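Palto Hanging Rail, Powder-Coated Steel
Sold by Owino Home Hardware

Home > Kitchen and Laundry > Rails and Hooks > Palto Hanging Rail

Colour: Charcoal, Bone, Eucalypt
Availability: Charcoal and Bone in stock, Eucalypt on back order until late April
Product code: 418

We've been selling rails out of the shop for a good long while now, and if there's one thing customers come back to tell us, it's that they wish they'd bought the longer one. So we'll say it up front, before you get attached to the short one: measure your wall, then measure what you want to hang on it, then have a cup of tea and measure again. The Palto comes in two lengths and they can be joined end to end, so all is not lost if you change your mind, but it's much nicer to put up a single run and be done with it.

The rail was drawn up by Kaisu Hämäläinen, who grew up with a mudroom where everything had a peg and has never quite come to terms with the Australian habit of throwing it all over the back of a chair (we're guilty as charged). Her first version was for her own laundry, for pegs and buckets and the dog's lead, and it was a bit heavier than the one you'll find here. We talked her into slimming down the profile so it would sit happily under a kitchen cupboard as well, and she talked us into keeping the steel thick. Fair trade, we reckon!

What you get in the box

Rail with end caps fitted
Hooks (set of 15 with the long rail, fewer with the short, see the drop-down menu)
Wall screws and plugs for plasterboard and brick
Joining plate
Paper template for marking your holes

The hooks slide along from the open end and then stay where you put them, thanks to a little nylon shoe inside the channel. You can bunch them up for tea towels or spread them out for frypans. If you'd like extras, they're sold in packets of 2 and they match all three colours. Please note the older Rustamo hooks don't fit this rail. They look as though they should, and people do ring us about it every other week, but the channel is narrower and you'll only scratch the coating trying.

Putting it up

Tape the template to the wall and check it with a level, and don't trust the line of your tiles or your cornice, particularly in an older weatherboard. Mark the holes, take the template down, drill, and tap in the plugs. Hang the rail on the top screws first and have somebody hold the far end while you nip them up. Wafula Nyaga, who looks after our online orders and answers most of the emails, put his up alone with a stack of cookbooks under one end and says it went fine, though he'd rather you asked a neighbour.

On brick, use a masonry bit and go slowly. On plasterboard, find a stud for at least one of the fixings if you're planning to hang cast iron. Tiles are perfectly all right with a tile bit and a bit of masking tape over the mark to stop the drill skating about.

Choosing a colour

Charcoal is far and away our best seller, and it's the one that hides fingerprints. It's a soft, flat black in most lights. Bone is warmer than the white you'd get on an appliance, so have a think if your splashback is a very crisp white, as the two can look a little off beside each other. Eucalypt is a greyed green and lovely with timber.

People often worry that a dark rail will look heavy or get lost on a busy wall. We'd say be brave. A dark rail copes with a strong pattern much better than a pale one does, and wallpaper with a big graphic repeat can take it easily.
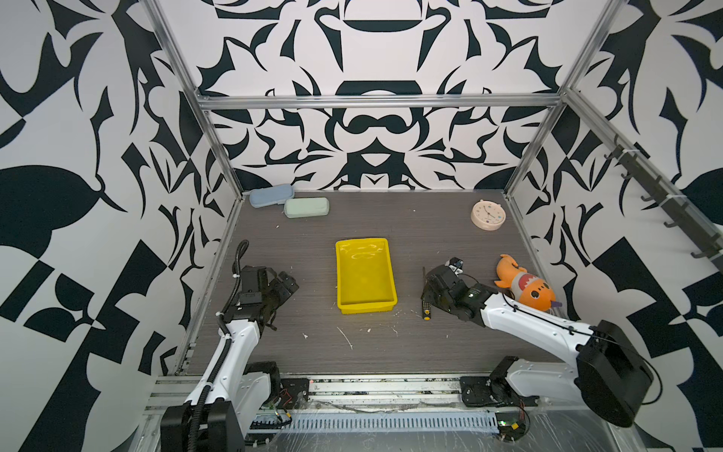 If you're still dithering, we post out colour chips for free. Just pop a note in the comments box at the checkout or send us an email, and tell us which two you're stuck between.

Care

Wipe it over with a damp cloth and a drop of dishwashing liquid. Steer clear of scourers and cream cleansers. In a bathroom or a beach house, give it a wipe more often than you think you need to, as salt air is hard on any coating. Chips can be touched up with the Tastix enamel pen in the matching colour, which we keep on the counter and can add to your parcel.

Postage and returns

We post from the shop on weekdays. The long rail goes by courier and can't be sent to a post office box, so please give us a street address. You have 21 days to send back an unused rail in its box. Hooks can be returned too, provided the packet hasn't been opened.

Goes well with: Palto Shelf Bracket, Palto Towel Ring, extra hooks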